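Cimell Employers' Association
Wages and Labor Costs Working Group
Minutes of the meeting held on Friday, February 22, 2019, Aston Room

Chair: Ataahua Ruddock
Minutes: Mirsad Stojanović
Present: 21 member firms, as listed in the attendance register. Apologies were received from Pultalen.

1. Opening and previous minutes
The Chair opened the meeting and confirmed that a quorum was present. The minutes of the December meeting were approved with one correction: under item 4, "base pay" should read "base pay excluding shift premiums."

2. Results of the annual pay survey
Mr. Stojanović presented the results. The survey form was sent to 100 firms in the district, and 24 had not replied by the closing date. Among those that did reply, the median increase in base pay was 2 percent, with larger raises reported in warehousing and wood products than in office services. The representative of Cieślak asked whether one-time bonuses had been counted. Mr. Stojanović replied that they had been recorded separately and would be shown in their own table.

Members noted that several replies gave hourly rates without stating the length of the work week. It was agreed that these replies would be left out of the published median until the firms had been contacted.
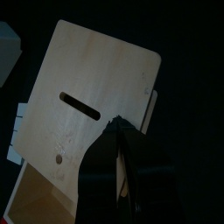

Board with rounded slot and small round hole.

3. Overtime and shift premiums
The Chair reported that members continue to apply different rules for weekend work. Some pay a flat premium, while others offer time off at a later date. A proposal to recommend a single method was discussed at length and did not receive enough support to go to a vote. The item will remain on the agenda.
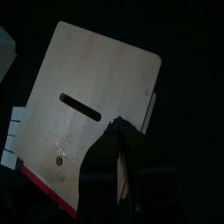

Members then considered the effect of overtime on the survey figures. Two firms stated that overtime made up a growing share of total earnings – particularly in the last quarter – and asked that future forms separate it from regular pay. This was agreed.

4. Hiring and starting pay
Cieślak reported that starting pay for machine operators had been raised twice in the past year and that two positions were still open. Other members described similar conditions. The Chair asked that starting rates be submitted in writing, by job title.

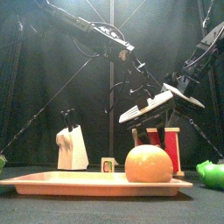

Robot arm with open gripper near a red box with wooden edges.

5. Actions
Mr. Stojanović to contact firms with incomplete replies and circulate the revised tables.
The Chair to draft new wording for the overtime question.
All members to submit starting rates before the next meeting.

6. Other business
There was no other business. The date of the next meeting will be sent to members by mail.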